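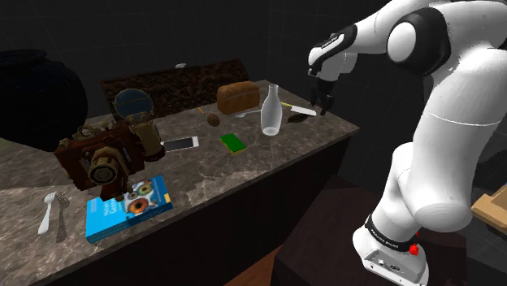
A hirer at Wodport asked whether a kitchen that has been wiped down can be described as nut-free, and whether the hall would put that in writing. The written reply was no on both counts. Begin with that exchange and allow a moment for the room to consider how their own sites would have answered.

Slide 2. Scope of the talk
Allergen management in shared kitchens available for public hire. Commercial leases are outside the scope, as are school canteens. Delegates from Batus will have the older policy in their folders; ask them to set it aside for this session.

Slide 3. What the hire agreement says
Read clause 4 aloud. The hirer is responsible for the food prepared and for telling guests what is in it. The venue is responsible for the condition in which the kitchen is handed over. Most complaints received to date concern the gap between those two sentences — the half hour when one group is packing up and the next is carrying in eskies.

Slide 4. Handover between bookings
Benches are washed with detergent and warm water, rinsed, then sanitised. Sanitiser alone does not remove allergen residue and should not be recorded as a clean. Cloths are single use. Knives, boards and tongs go through the dishwasher even where the outgoing hirer reports that they were not used. Toasters and sandwich presses cannot be cleaned to a reliable standard between bookings and have been withdrawn from 2 sites.
(If asked about cost: the Filura hall budgeted $300 for replacement boards and utensils and stayed within it.)

Slide 5. Signage
The wording approved in June is "Allergens are handled in this kitchen". Please do not add to it. Signs reading "nut-free" or "allergy friendly" are to come down, including the laminated one at Kao Street.

Slide 6. Labelling shared meals
Where a hirer is serving a shared table, each dish should carry a card with its name and full ingredients. Blank cards will be kept in the top drawer. Serving spoons stay with their own dish. Sesame and lupin are the entries most often left off — mention tahini, dukkah and some gluten-free flours.

Slide 7. Responding to a reaction
Call triple zero. Lay the person flat, or let them sit if breathing is difficult; do not let them stand or walk. Give the adrenaline injector if one is available. The street address of the hall must be displayed beside the kitchen phone. Two sites still have the former address on the wall.

Questions, then break. Handover sheets are on the side table and should be collected before 3 pm.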